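Nov 23, 2022

It's the day before Thanksgiving, the building is nearly empty, and I'm sitting here with cold tea feeling unreasonably happy about a number. We passed 1283 grasp attempts on the Drekthorpe set this morning! I know that's small potatoes next to what the big labs collect before lunch, but every one of ours was looked over by a person, and that person was usually me.

For anyone new to this blog (hi, Mom's book club), the idea is that the arm tries to pick things up out of a bin, over and over, and we keep a record of each try along with whether it got anything. Later on the model learns from all of it, the flops included. I used to toss the flops. Hae-won Lim talked me out of that in January, very patiently, over what must have been a two-hour lunch, and I've been grateful ever since. 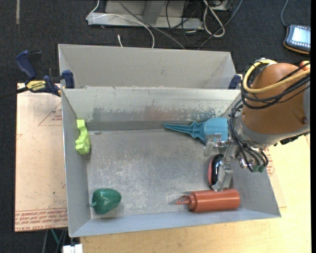 The part I think about most these days is what to put in the bin in the first place. When I started I picked things I thought were "good" objects, meaning boxy and polite, and the model got wonderful at boxy, polite objects and hopeless at everything else. So now I go for shapes that disagree with each other. A pepper is a lovely thing to practice on, all curves and shine. A squeeze bottle has a fat end and a skinny end, and the arm has to make up its mind which one it wants. Toys are good too -- the lumpier the better.

I've also gotten fussier about where things land. Left to myself I set everything down in the middle with a bit of space between, like I'm laying a table, and then the model never sees an object leaning on a wall or crowded by a neighbor. These days I tip things in from a tub and try very hard not to tidy (this is difficult for me, as anyone who has shared a kitchen with me will tell you). We do 80 tries with one mix of objects and then swap in another.

Labeling is slower than I'd like. Monday's batch had 122 tries in it, and I spent far too long on the ones where the object came up an inch and dropped again. Is that a grasp? Hae-won says no, and I say it's a little bit of one, so for now they get their own label and we'll argue about it after the holiday.

Next week we start on the Sornilberg objects, which are mostly kitchen things, and I still need to write up the notes from the last round. Pie first, though.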